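Setting up a simulated kitchen to practice on before you bolt anything down

Posted 28 Nov 2022 in Workshop Notes

I share a garage-sized workshop with a few other people, and for most of this year I've been building up a bench for an arm. The bench part was easy. What took me ages was getting a pretend kitchen running on my desktop so I could try out pick-and-place moves without smashing mugs (I have smashed mugs). A few people at the shop asked how I did it, so I'm writing it all down, wrong turns included.

I'm assuming you've already got a physics simulator installed and can load a robot model into an empty world. If your arm falls through the floor when you press play, fix that first and come back!

What you need

A desktop with a decent graphics card. Mine is an old Grimshaw tower and it copes.
A model file for your arm, with the gripper attached.
A few household objects as meshes. Free ones are fine.
A tape measure, for the real counter or bench you're copying.
An evening. Okay, two evenings.

Step 1: Build the room out of boxes

Start ugly. My first kitchen was one gray box for the island, one flat slab for the floor and a couple of thin slabs for walls. Make the countertop its own box, sitting on top of the cabinet box, because you'll want to change its friction later and you don't want the cabinet coming along for the ride.

Work in meters from the beginning. I modeled my first counter in centimeters and got an island the size of a parking lot – the arm was in there somewhere, I just never found it.

Step 2: Place the arm

Fix the base in place so it can't slide or tip. Put it at one end of the counter and then drag the arm through its range by hand, using the joint sliders, before you add a single object. You're looking for places where the elbow hits the counter or where the gripper can't quite point straight down. I ended up moving my base closer three times.

Save this pose as your home pose. Call it something obvious. Mine is called home, after a sad week when it was called test_final_b.

Step 3: Add objects, and check their collision shapes

Every object has two shapes: the pretty one you see and the simpler one the physics engine uses. Turn on the collision view and look at both. For an apple, a plain sphere is plenty. For a cup you need to be pickier. If the collision shape is a solid lump, the gripper fingers can't go down inside the rim, and you'll spend an hour blaming your controller. Break the cup into a ring of small wall pieces plus a disc for the bottom.

Hamdia Gebreyes, who has the bench next to mine, put me on to a little converter called Clarnus that does this splitting for you. Start with the default settings, then look at the result yourself. It once gave me a cup with no bottom.

Step 4: Set mass and friction

Weigh the real thing if you have it. My cup went in at 300 grams. For friction, start higher than you think on the fingertips and leave the counter alone. If the cup creeps out of the grip while the arm is holding still, raise the finger friction a little or take smaller physics steps. I run 2000 steps per simulated second now, and the creeping went away.

Step 5: Dress the place up

You can skip this if you only care about motion. If you plan to feed camera views into anything, though, don't skip it! Bare gray boxes teach you nothing about shadows, busy surfaces or things half hidden behind other things. I gave my island a marble top, laid a wood floor, painted the walls, and even hung a gloomy landscape with a moon in it, which is my favorite part of the whole project. The light comes from overhead, so everything on the counter throws a shadow.

Keep the clutter modest at first. A toaster and a cutting board are good because they're big and easy to bump.

Step 6: Grab the cup

Break the move into small pieces: go above the cup, come down, close, wait, lift. Put the wait in. I left it out at first and the arm would lift before the fingers had settled.

Stop the program while the gripper has hold of the cup and have a good look from the camera view. Check that the fingers point down, that the wrist is clear of the cutting board behind, and that the arm isn't blocking too much of what you need to see. Mine hides part of the board, and I've decided I can live with it.
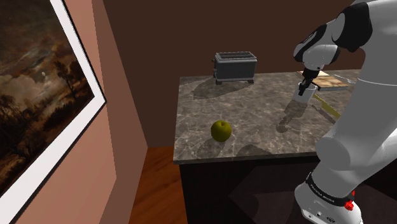
Step 7: Run it a lot

One good grab means very little. Nudge the cup's starting spot a bit each time and run the whole thing 50 times with the display turned off, writing the result of each run to a text file. My first batch had 38 good ones. Nearly all the misses came from cups that started too close to the board, so I gave the approach a slightly different angle and tried again.

Watch the misses with the display on. It's slow and kind of boring, but a log line that says "dropped" could mean six different things.

If something goes wrong

Objects jitter on the counter: they're probably overlapping it slightly at the start. Raise them a hair and let them fall.
The arm shakes when it holds still: turn down your gains.
Everything is black: you forgot a light. I do this every time I start a new world.

I haven't moved the cup routine over to the real bench yet. I want to get a drawer working first, and drawers are a whole other headache – I'll put up my notes once mine opens without flinging itself across the room.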